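Ticket: Order stuck on "preparing" and review form keeps eating my text
Opened: 09/12/2024
Store: Torkex
Category: Account and orders
Status: Waiting on customer

Hi again! I'm putting everything in one place because I've had two different replies and they don't match. I ordered three paperbacks and a reading lamp from the Pirnau shop through my Torkex account, and the order page still says "preparing." The lamp came ages ago. The books came after it, in a separate box. So as far as I can tell I have everything, but the site thinks I have nothing, and I can't start a return on the lamp (the switch sticks) while the button is grayed out.

What I've tried so far:
Logged out and back in, on the laptop and on my phone.
Cleared cookies, which also wiped my saved basket, so that was fun.
Switched from the Hasinus app to the regular website. Same status in both.
Used the "report a missing update" link. It took me back to the home page.

The second problem is the reviews. I wrote a nice long one for the first paperback, a family saga I stayed up way too late with, and when I hit submit it said my review had to be under 500 characters. Fine! I cut it down. Then it told me it was too short, and the box was blank. I'd typed it straight into the page like a fool, so the whole thing was gone.

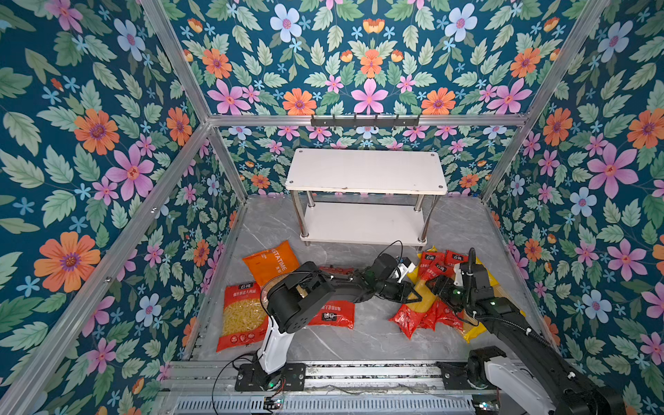 I tried again the next evening with the text saved in a note first. Pasting it in works, but the star rating drops back to zero when I click anywhere outside the box. If I set the stars last and go straight to submit, I get a spinner for up to 40 seconds and then the "there are no reviews yet" message, as if I'd never been there.

Update: your chat person asked me to turn off my ad blocker (it's called Asante, if that helps). I did, and the star rating now stays put! The submit button still spins, though, and the order status hasn't changed.

Another update: the review showed up overnight. Twice. Please delete one, I don't mind which, they're identical. The return button is still gray and the help page says I have 25 days from delivery to send the lamp back. My question is which delivery date you're counting from, when the order says it hasn't been delivered. Could someone open the return from your end? I still have the original box and the packing slip, and I can drop it off any afternoon.

Attached: packing slip, screenshot of the gray button.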